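致 Valquíria Mendonça 女士：

您好。下面是 Hallen 楼公共茶水间改善项目的进度报告。我的中文不是母语，如果有写得不清楚的地方，请您直接告诉我，我会补充说明。

报告日期：2025年4月1日

## 一、台面和用品

上次报告里我写过，茶水间最大的问题是台面太乱。杯子、饮料、咖啡用具都放在一起，水槽旁边没有地方洗东西。这个阶段我们先解决台面。

现在杯子统一用同一种形状的塑料杯，用颜色来区别。灰色的塑料托盘是杯子集中的位置，用过的杯子先放到托盘里，然后再拿去水槽洗。黑色的滴滤咖啡机放在台面左侧，配不锈钢保温壶。以前用玻璃壶，咖啡放久了味道会变苦，换成保温壶以后，同事们的意见少了很多。

托盘的边是圆的，而且高出来一点，杯子里剩的水不容易流到台面上。我认为这个东西虽然便宜，但是很有用。
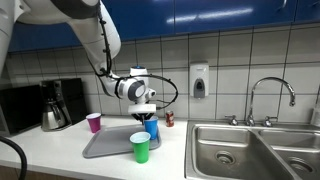
## 二、使用情况

茶水间现在供32位同事使用。我们在门口放了一个意见本，到上周五为止，大部分意见是正面的。也有两个问题需要向您报告：

- 有些人把饮料罐留在台面靠墙的地方，不带走。我们打算在门边加一个回收箱，但是箱子的尺寸还没有定，因为门后面的空间比较窄。
- 杯子的颜色应该怎么用，大家的理解不一样。有人以为每个颜色属于一个部门。我们的意思只是让每个人当天容易认出自己的杯子。说明需要重新写，这次我会请同事先帮我看一遍中文。

## 三、水槽和台面的清洁

水槽是不锈钢的，没有更换，只做了清洗和除水垢。排水口以前有气味，Clevico 的维修人员来检查过，建议每个星期用热水冲一次，我们已经写进清洁表。

台面是白色的，带很细的斑点，小的污渍不太明显，所以清洁的人有时候会漏掉。我们改成每天下班前把托盘整个拿起来，擦下面的台面，再放回去。杯子在托盘上有时会倒，特别是放在边上的时候，像那只薄荷绿色的杯子，一半压着托盘的边，就侧着躺下来了。
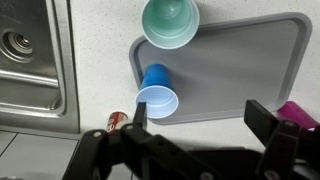

所以我们正在考虑换一个大一点的托盘，或者在现在的托盘旁边加一个沥水架。Fusoven 给我们看过两种沥水架，我个人比较喜欢矮的那一种，不会挡住后面的墙砖，擦墙也方便。最后的决定要等下次和同事们讨论以后再做。

## 四、经费

本项目批准的经费最高为3,000欧元。本阶段支出261欧元，用于托盘、杯子、清洁用品和一次维修检查。咖啡机是从二楼搬来的，没有产生费用。沥水架和回收箱的钱还没有支出，报价收到以后，我会先发给您确认。

## 五、下一步

1. 重新写杯子和托盘的使用说明，贴在门的内侧。
2. 确定回收箱的尺寸并订购。
3. 选定沥水架，六月以前装好。
4. 请 Clevico 再检查一次排水口。

如果您方便的话，希望您能在四月里来茶水间看一下，当面给我们意见。谢谢您一直以来的支持。

此致
敬礼

Raffaele Marino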